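Ezequiel Iglesias
9 Mar 2022

1/ Notes on the Carneo hand-held gripper kit after six weeks of use. We bought two sets in January for recording wiping and pick-up demonstrations. Long thread, mostly about hardware, some about software and support.

2/ What you get in the case: the hand-held tool, a camera mount, one pair of flat fingers with pads fitted, a spare pair of pads, a charger, a bag of screws and a printed card with a link to the manual. The camera is extra. We used one we already owned.

3/ Price as ordered was $571 per set, before shipping. The arm-side adapter, which lets you put the same fingers on a robot, is a separate line on the order form. Read the form twice. I missed it the first time and paid shipping again.

4/ Assembly took me 22 minutes with the manual open. The one step to watch is the finger screws. The manual gives a torque value for the lower screw and none for the upper. Support told me to use the same value for both, and that has held.

5/ Trigger feel is good. Travel is long, with a light spring, and the fingers follow it without any lag I can feel. After an hour my hand gets tired at the base of the thumb. Aurélien Baudry has larger hands and has no complaint.

6/ Finger alignment out of the box: set A closed evenly. Set B closed with a small gap at the tips, which I took out with a paper shim behind the left finger. Carneo sent a proper shim kit when I wrote in. It should be in the case to begin with.

7/ The pads are the part I have the most to say about. They are soft, grainy and dark, and they grip well on plastic, cardboard and cloth. On polished metal they slip under load. A thin spoon held by the end will rotate unless you close hard.

8/ They also pick up dirt. Ours went into a storage unit in Millet for a session of shelf and wall work, and the texture held dust until we brushed it out with a dry toothbrush. Solvent is ruled out in the manual. Mild soap is allowed.

9/ For wall work, check how far apart the fingers are at full open before you plan a task. The camera sees between them, so anything you want in view needs to sit in that gap. Approaching at a steep angle works, but the pads take up a lot of the lower picture.
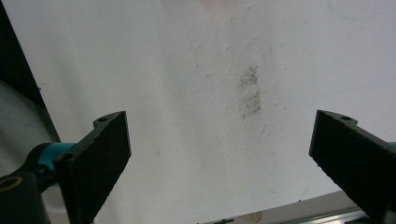 Fingers open, two-part gray mark on the white surface between them.

10/ Light-colored paint is a fair test for camera exposure with this kit. Black fingers against white make auto exposure hunt as you move in. Lock it before you start. The mount leaves the camera buttons reachable, so this takes a few seconds.

11/ Battery. The spec sheet says 60 minutes for the tracking unit in the handle. Set A meets it. Set B stops a few minutes short. Charging is over USB-C, and the unit will not record while charging. If you plan a full day, buy the second battery.

12/ Software. The desktop app imports a session, lines up the video with the finger opening and writes one folder per demonstration. Of the first 409 demonstrations we imported, three failed to line up. All three had a hard knock in the first second. I now wait a moment after pressing record.

13/ The app has no batch rename. Aurélien wrote a short script for it, which we will post once he has cleaned up the paths. It reads the session file and adds task name and operator. Nothing clever.

14/ Compared with the Trullthorpe tool we rented last year: Carneo is lighter and the fingers are easier to swap. Trullthorpe has the better case and a wrist strap. I would like the strap. Both tools lose tracking in front of large blank surfaces if you hold still up close – plan to start each take a step back, with some furniture in view.

15/ Support is run by Zestdale, the distributor, for orders in North America. Replies came within a day. The first answer was usually a link to the manual, the second was usually useful.

16/ Things I would change: shims in the case, torque values for every screw, a tougher pad for metal parts, a strap point on the handle.

17/ Would I buy it again? For household tasks with light objects, yes. For anything with tools or cutlery I would wait for the harder pads, which Zestdale says are being tested now. No date given.

18/ Someone asked about left-handed use. The trigger works from either side. The record button is placed for the right thumb, and with the left hand you have to reach over the top. Possible, a little awkward.

19/ Pad wear measurements go in a separate thread when set A reaches the end of its first pair. Questions about mounting other cameras are better sent to Aurélien, he did ours.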